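**Brekell snack pack trial, progress report to Stikel**
Prepared by Gwenllian Watkins

We were asked whether smaller packs of dried meat would sell better in village stores than the large bags. Halfway through the grant, I can't say they do, and I'd be wary of anyone who claims otherwise.

Probert agreed to stock 300 packs across its stores. It took 280, and 40 of those went to Stadavberg, where the store was closed for repairs through most of July. The sales sheet still counts that store as a full participant. I have asked for it to be taken out.

The customer survey is weaker still. We have 17 replies, nearly all from people who had already bought a pack. Of course they liked it. The summary sent to you in the fall called this "strong demand." I didn't write that line and wouldn't defend it.
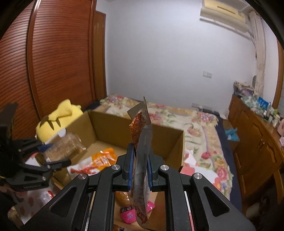 *Page last changed: February 1, 2024*

Clear wrapping was chosen so shoppers could see the food. Two store managers think it helps. Neither has compared it with anything.

Spending is on budget, mostly due to the second survey being late. I'd like to hold the next payment to Probert until we get till records from each store. Please let me know if Stikel objects.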